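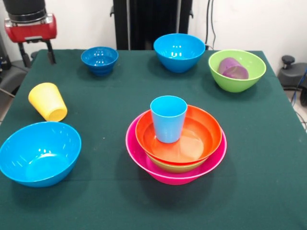

Retail partners asked for fewer packaging sizes and a shorter order form, according to Ponce, and both requests are met in the revised tableware program that Jurkel will ship from September. The program covers bowls and cups for school canteens, day nurseries and campsites.

The catalog has been cut to 181 article numbers. Bowls and cups are now ordered on the same form, and mixed colors can be packed in one carton. Each carton holds 580 pieces in the bulk version. Smaller buyers can order the half-height carton - the lid and label are the same.

Stock will be held at the Plukholm warehouse, which has 3964 pallet places after the extension of the north hall. Orders received before noon leave the warehouse within two working days. Deliveries to islands and mountain sites follow the carrier's own timetable. 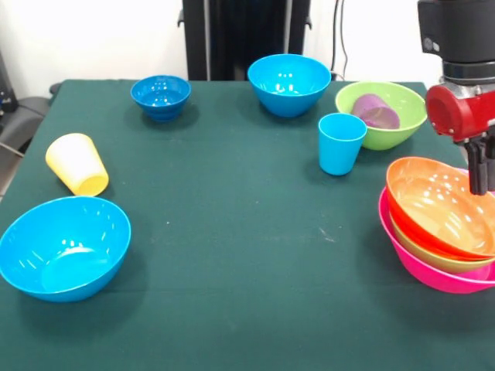
Ordering and returns

Existing customer numbers remain valid. Orders are placed through the Jomeck portal, where the old article numbers will redirect to the new ones until the end of the year. Unopened cartons can be returned within the usual period. Opened cartons are credited only in the case of a transport claim, reported with the delivery note number.

Price lists are available from the Jurkel sales office on request.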